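Mullivholm Residents' Handbook
Shared Kitchens: Keeping and Reusing Plastic Bags

Revised 14/03/2022

Residents of Mullivholm are asked to read this page together with the general kitchen rules. It applies to the shared kitchens on both floors of Gough Wing and to the laundry annexe.

Bags brought in with shopping may be kept for reuse if they are clean and free of holes. Each kitchen has one drawer set aside for this purpose, to the left of the sink. Bags are not to be stored under the sink, behind the bins or on top of the refrigerator. A drawer that no longer closes should be thinned out by whoever finds it so, beginning with the most worn.

Before a bag is put away, turn it inside out over the sink and shake out any crumbs. Wipe the inside with a damp cloth and a drop of dish detergent, rinse in cool water and hang it open until it has dried completely. Bags that have held raw meat, fish or poultry must not be washed for reuse and go directly in the garbage. 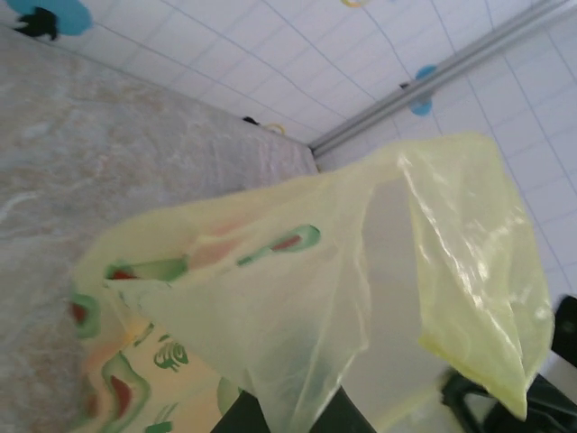
THIN AND PRINTED BAGS

Thin, translucent bags, such as a yellow one with a green and red pattern, crease readily and should be opened out on the counter before folding. Smooth the bag from the base toward the opening with the flat of the hand to press out the air. Fold it in thirds lengthwise, then roll it from the base and tuck the end in. Knotted bags take up more room and tend to tear when undone.

Printed bags should not be used to wrap unpackaged food, as the colour may rub off on a moist surface. They are suitable for lining small wastebaskets, for carrying shoes and for separating damp swimwear from dry clothing.

COUNTERS AND TILE

Keep bags well clear of the stovetop and the toaster. Softened plastic that has stuck to a counter should be left to cool and then lifted with a plastic scraper. Metal blades and scouring powder are not permitted on any counter. Wall tile may be washed with warm water and a soft cloth. Where stickers have been applied to the tile, wipe around their edges without soaking them.

Elastic bands, bottle caps and other small items should be cleared from the back of the counter when it is wiped at the end of the day.

RECYCLING

Bags past further use may be placed in the soft plastics box beside the Gough Wing entrance. The box is emptied on the 8th of each month. Bags must be dry and empty, with paper receipts removed.

Questions concerning this page may be directed to Mared Parri, Residence Services, room 183.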